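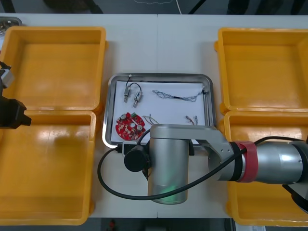 The Choir That Kept Its Tuesday Name and Lost Its Church

When the parish in Honholm told its LGBTQ choir to find somewhere else to rehearse, the singers had six days' notice and a concert already on sale.

The letter arrived in January. It cited "a review of hall use" and thanked the group for its years of music. Hye-jin Ham, who conducts, read it aloud at the end of practice and then asked everyone to turn back to page 30, where the altos had been coming in late.

"I didn't know what else to do," she says. "We still had the alto problem."

By the next morning a tenor, Radymyr Prokopenko, had written to every school, bar and union hall in town. Most said they were booked. The owner of Burnis, a supper club near the station, offered the back room for free until summer — piano included, though two of the keys stick.

The concert went ahead there. It holds fewer people than the church did, so they sang the program twice and raised $3,000, most of which went to a youth shelter.

Ye-ji Gil joined that spring after hearing the second show from the bar. She had moved from Chiba the year before and had not told her coworkers she was gay. She told them by handing out flyers.

The parish has since said the choir would be welcome to reapply. Members voted on it and decided to stay put. Their next concert is on 24th September, with a new piece by Nam-gil Woo. Tickets are at the door.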